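3.2 Work surfaces and residual marks

All wiping and sorting tasks in the Sarnadar room were carried out on plain white tables pushed up to a white wall. White was chosen early in the project. Crumbs, pen marks and drink rings are easy to find on it, and the participants in the pilot had complained that the gray laminate used before hid too much. Each table was wiped with a damp cloth before a session and left to dry for 5 minutes.

Wiping did not bring the tables back to new. Over 68 sessions the tops picked up small marks that stayed after cleaning, and we decided to keep the worn tops in use. A kitchen or office table in daily use has marks of the same kind, and a person cleaning it has to judge which ones are worth a second pass. Figure 4 gives two views of a tabletop where it meets the wall.
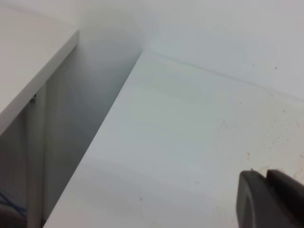
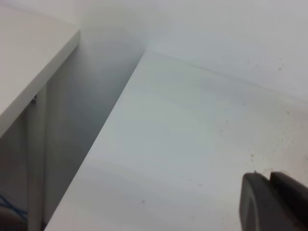

Figure 4. White tabletop and adjoining wall, two views. Small dark specks and faint smudges are present on the surface in both. A second white surface is at the upper left.

3.3 Scoring of marks

We sorted marks into specks, smudges and stains. A speck is a small dark point with a clear outline. A smudge is a faint patch with no clear outline, gray in most cases. A stain has a color of its own, most often beige or brown. Shading caused by the room lights was not scored, although raters sometimes took it for a smudge in the first round, and the Plevix score sheet was changed to include a box for "light only."

Marks on the wall were left out of the score, as were those on the table edge. The seam between table and wall was scored separately, following Abubakar, since dust gathers there and a flat cloth tends to pass over it. Gaps between neighboring tables were not scored at all. Anything that fell into one during a task was recorded as lost.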